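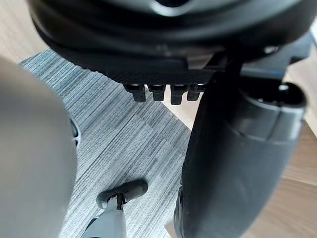
4. Flaschenfüller Amport 2 in Betrieb nehmen

Dieser Abschnitt gilt für das obergärige Bier »Widley« und das Kellerbier. Für Dosen siehe Abschnitt 5.

1. Drucktank mindestens 20 Stunden vor dem Abfüllen auf Lagertemperatur bringen.
2. CO2-Flasche anschließen, Verschraubung mit Lecksuchspray prüfen.
3. Füllrohre einsetzen und handfest anziehen.
4. Desinfektionsmittel durch alle Leitungen drücken, Einwirkzeit laut Etikett abwarten, Leitungen leer blasen.
5. Gegendruck einstellen und die ersten zwei Flaschen verwerfen.

Hinweis: Schäumt das Bier beim Entlasten stark, das Entlüftungsventil langsamer öffnen.

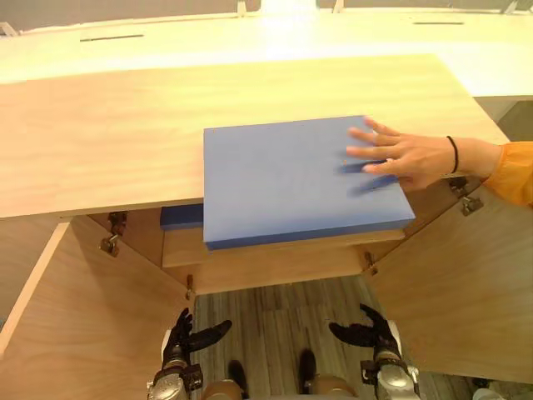
Brauverein Skerkotitz, Gruppe Abfüllung

6. Flaschen bis zur Markierung füllen und sofort verkorken. Bügelflaschen nur mit neuen Gummis.
7. Jede Kiste mit Sudnummer beschriften. Der letzte Sud vom April trägt die Nummer 409.
8. Nach über 46 Kisten die Dichtungen kontrollieren und bei Rissen tauschen.

Vorsicht: Flaschen mit Kratzern am Hals nicht verwenden. Beim Füllen immer Schutzbrille tragen.

Ersatzdichtungen liegen bei Bushra Mengal. Störungen am Druckminderer bitte Kamran Hashmi melden und die Anlage bis dahin drucklos stehen lassen.

Stand: Juni 2025

Weitere Anleitungen
Dosenverschließer Rana einstellen
Kegs reinigen und lagern
Etiketten ablösen
Karbonisieren im Drucktank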